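Sticks in the rack, quick version

For the orange-topped ones, or any ball-on-a-stick. Clear rack with the square cells, white top, nothing else near it.

1. Rack to the left, flat on the table. Check it dosen't rock.
2. Hold the stick under the ball, upright.
3. Over the cell first, then straight down. No tilting.
4. Let go late. Wait till it touches bottom.
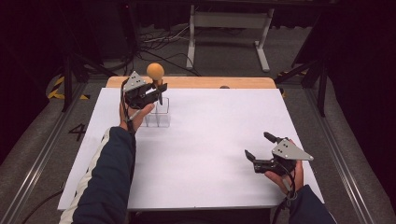
Geum-ok Jeon wrote in to say she starts with the back row, otherwise the balls knock each other on the way down. Fair point, do that.

Taking out is the same thing backwards, front row first. Stuck one? Small twist, then up. Dont yank, the whole rack comes with it.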